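Things I have learned from doing the dishes by hand

23 November 2024

The dishwasher died in the spring, in the middle of a cycle, with a noise like someone setting down a heavy suitcase. The repair man came, lay on the floor with his head in it for a while, and told me the part would cost 200 dollars and that he personally wouldn't. I appreciated his frankness. He charged me 68 for it.

So I have been washing dishes by hand for most of a year. I meant to do it for two weeks, while I researched replacements. I did research replacements. I had tabs open. At one point I knew the decibel rating of every Meketti model on the market and had strong feelings about the third rack. Then I closed the tabs to speed up the computer and never opened them again.

I grew up in a house without a dishwasher, which my mother considered a moral position. Her method was glasses first, then silverware, then plates, then pots, and the water got changed after the plates whether it needed it or not. You did not leave a pot "to soak." Soaking was what people did when they planned for somebody else to wash the pot. I have since lived with several people and can report that she was right about this.

My own method is less strict. I wash whatever is on top. Sometimes what is on top is the frying pan, and then everything after it has a light coat of bacon, and I have to start over with clean water and a worse attitude. I know this will happen and I do it anyway, maybe once a week.

My neighbor Aino Valtonen, who is from Finland, was appalled to find me drying plates with a towel. In Finland, she said, there is a cupboard above the sink with racks in it and no bottom, and you put the wet plates up there and close the door, and that's the end of it. The plates drip into the sink and live there until you need them again. I asked why we don't have that here. She looked at me as if I were personally responsible for American cabinetry.

I thought about it for days. A cupboard you put wet things in and walk away from! I went as far as measuring the cabinet over my sink, which contains a light fixture, the good vases and a fondue set I have moved through four apartments and one house. It would have to be emptied, and the bottom sawed out. I don't own the right saw. I'm not sure I own the right anything.
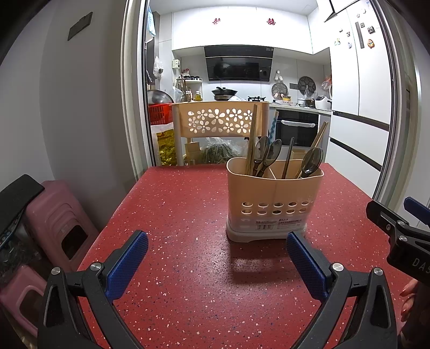
The other thing about washing by hand is that you find out how many dishes you use. With the machine I had no idea. A mug went in, a mug came out, and the mug had no past. Now I see the same mug three times a day and I've started to resent it. I tried to go down to one mug, one bowl and one plate, like a monk, and kept that up until my brother came for lunch and I had to offer him soup in a measuring cup. He was nice about it. He did ask if everything was all right at work.

There's also the matter of soap. For years I bought whatever was on sale, and now I have opinions. Vako is fine but smells like a dentist. Jaltesent is the expensive one with a leaf on the bottle, and it makes so much foam that you lose forks in it. I've gone back to the store brand, which is green and smells like green.

And gloves. I held out against gloves for months on the grounds that they were for people with manicures. By the end of the summer my hands looked like something you'd find in a bog. I wear the gloves now. One of them has a hole in the thumb, so it fills slowly with water as I go, and I've been meaning to replace it since October.

I will say this for the whole business: it takes me 20 minutes after supper, and in those 20 minutes no one can hand me anything. The phone rings and I hold up my wet hands to an empty kitchen, helpless, and let it ring. I've listened to the entire history of the Hanseatic League, 38 episodes, most of it over running water. I missed some of the herring but I got the general idea.

My cat, Yan, sits on the windowsill through all of it with the look of a foreman. He has never liked the work. He seems to feel the pots could be better.

My sister is coming for a week in December with her husband and all three boys, and she has asked, in the careful voice she uses for money and religion, whether I'm planning to do something about the dishwasher before then. I said I was looking into it. I have reopened one tab.

I've also bought a second bowl.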